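August 26, 2018

The Viltance people have sent another letter. Thick cream paper this time, which I suppose the subscribers are paying for. It says I have now been a member for 68 days and asks how my energy is. My energy is fine. It was fine before. I signed up in a weak moment after reading a long article in the dentist's office, and I have been arguing with myself about it ever since.

The idea, as far as I can make it out, is that everyone has been eating at the wrong times of day. What you eat hardly matters to them. You send in a form about when you wake up and when you get sleepy, and back comes a chart with colored bands telling you when to have starch, when to have fruit, and when to have nothing but water. The full year costs $319. The chart is one sheet of paper. I have looked on the back.

I did try, in fairness to them. For the first three weeks I kept to my bands like a schoolchild. Fruit before ten, starch between noon and two, nothing after seven. I slept well some nights and badly other nights, and I had done the same in the spring with no chart at all. On the phone their adviser told me that bad nights were a sign of the body adjusting. I asked what good nights were a sign of. She said those were a sign that it was working. I would like to hear of a night that counted against it. 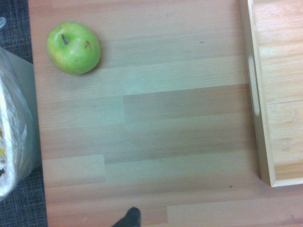 What bothers me most is the numbers. The booklet says that 1,099 members took part in their study and that most of them "felt a positive shift." Most is not a number. A positive shift in what? I felt a positive shift this morning when the rain stopped. There is no word about how many people dropped out, or whether anyone was given a made-up chart to see if that did them just as much good. I wrote and asked. The answer thanked me for my curiosity and offered me 10 percent off a water bottle.

I remember the Fliris business too well, that's the trouble. Fliris was the powder you stirred into warm milk, and half the street was on it for one winter. I bought four tins. People said their knees were better, their skin was better, their dogs were better. Then the company stopped answering its phone and everyone's knees went back to what they had been, or maybe they had never changed. I found the last tin behind the flour this spring, hard as a brick. I kept it on the shelf as a warning and it plainly didn't do the job.

Walked down to Procházka before lunch for bread. They have put up a sign in the window with a picture of a clock on it and the words "Right time, right loaf," so the thing is spreading. The morning loaf and the evening loaf looked the same to me. They were the same price, too, and when I asked the boy what the difference was he said the evening one was baked later. That is at least a straight answer. I bought the morning one and will eat it tonight.

The library had a book on sleep and meals, a proper one with footnotes, and I got through 197 pages of it this week. It is dull and I trust it more for that. The writer says over and over that the evidence is thin, or mixed, or comes from mice. There may be something in not eating late – he allows that much – but he won't say how much, or for whom. My grandmother ate cheese in bed until she was very old, so I have my own small study to set against the 1,099.

The Cenia card is the one that is going to renew itself if I don't do something. The small print says the membership carries over in October unless you cancel in writing, and that the cancellation has to reach them a month ahead. So I wrote the letter this afternoon. Two lines. I had a longer one with all my questions in it, but I tore that up, as they would only have thanked me for my curiosity again.

Supper was at eight, potatoes and an egg – deep in the gray band, where there is supposed to be nothing but water. It was very good. I'll see how I sleep, and I won't draw anything from it either way. Need stamps tomorrow, and the back gate is sticking again.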